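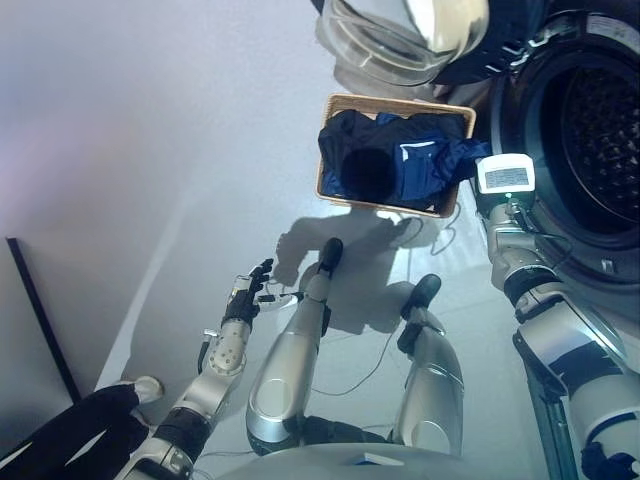 Tasstead, 2. Januar

Dienstag, erster Arbeitstag nach der Pause. Um kurz nach neun im Waschraum gewesen, Trudy Fairweather hatte schon aufgeschlossen. Die Heizung war über die Feiertage heruntergedreht, wir haben die Jacken anbehalten, bis der Raum gegen elf warm wurde.

Der Roboter heißt im Kurs weiter Lục, obwohl auf dem Antrag eine andere Bezeichnung steht. Trinh Ngô hat ihn im Oktober so genannt und es ist dabei geblieben. Zuerst Akkus geprüft, dann die Gelenke einzeln durchgefahren. Linke Schulter unauffällig, rechter Ellbogen macht beim Anfahren immer noch das Geräusch vom Dezember. Nhàn Quách meint, es kommt vom Getriebe, ich tippe auf eine lose Schraube unter der Abdeckung. Wir haben es ins Heft geschrieben und nicht aufgemacht, weil wir heute Aufnahmen brauchten.

Aufgabe ist unverändert: Wäsche aus dem Korb in die Trommel, Tür zu, fertig. Der Korb steht auf dem Boden direkt vor der Maschine, die Tür ist von Anfang an offen. Das Öffnen üben wir erst, wenn das Einräumen sitzt. Als Wäsche nehmen wir vorerst nur dunkelblaue Sachen. Dunkler Stoff ist für die Kamera am Kopf schwieriger, vor allem wenn der Schatten vom Arm oder vom Kopf darauf fällt, und Yulan Deng will die schwierigen Fälle zuerst haben. Das glänzende königsblaue Stück erkennt das Programm gut, beim matten Dunkelblau daneben verliert es oft die Kante. Dazu spiegeln die Fliesen. Ich habe vorgeschlagen, eine Matte unterzulegen. Yulan ist dagegen, im Wettbewerb liegt auch keine.

Bis Mittag 18 Durchläufe. Die ersten Griffe gingen daneben, die Hand kam zu hoch an und schloss über dem Stoff. Nhàn hat den Versatz korrigiert, danach wurde es besser. Zweimal ist ein Ärmel am Korbrand hängen geblieben und der ganze Korb mitgewandert. Beim zweiten Mal hat Trinh auf Stopp gedrückt. Nichts kaputt. Im Protokoll zählt das als Abbruch, nicht als Fehlgriff, darüber haben wir länger geredet als nötig.

Mittagessen aus der Dose, Trudy hatte Brot mit. Ailsa Strachan kam um eins dazu, ihr Zug aus Sandton hatte Verspätung. Sie betreut uns in diesem Halbjahr allein und hat die Unterlagen für Dumness mitgebracht. Gemeldet sind wir jetzt, Startnummer 206. Die Schiedsrichter stellen eine eigene Maschine hin, Modell wird vorher nicht bekannt gegeben. Wir müssen also mit anderen Türen und anderen Höhen rechnen. Ailsa will, dass wir ab nächster Woche wenigstens einmal im Nebengebäude üben, dort steht eine ältere Maschine mit kleinerer Öffnung.

Nachmittags weiter mit den Kabeln. Eines liegt quer über den Boden zwischen den Beinen und läuft Richtung Waschmaschine, das muss anders verlegt werden, bevor er im Stehen arbeitet. Trinh hat Klettband besorgt, aber zu schmales. Am Unterarm habe ich die Schrauben an der runden Platte nachgezogen, zwei ließen sich noch eine Vierteldrehung bewegen. Daumen links geprüft, in Ordnung.

Dann Daten überspielt. Mit denen von heute haben wir 553 brauchbare Griffe, das Ziel bis zur Abgabe sind 828. Yulan rechnet damit, dass wir es schaffen, wenn keiner krank wird. Ich habe meine Zweifel, weil die Prüfungswoche dazwischenliegt und ich da höchstens abends kann.

Gegen fünf Schluss gemacht. Wäsche zusammengelegt, Korb ins Regal, Maschine vom Strom. Trudy hat den Schlüssel. Ich habe das Protokoll noch im Bus fertig geschrieben und an Ailsa geschickt, den Abschnitt zum Ellbogen muss Nhàn ergänzen.

Morgen früh zuerst den Ellbogen aufmachen. Breiteres Klettband kaufen, Quittung aufheben. Sechskantschlüssel wieder mitbringen, der liegt bei mir in der Küche.

3 Kommentare · 2-mal geteilt

Kontakt | Impressum | Nach oben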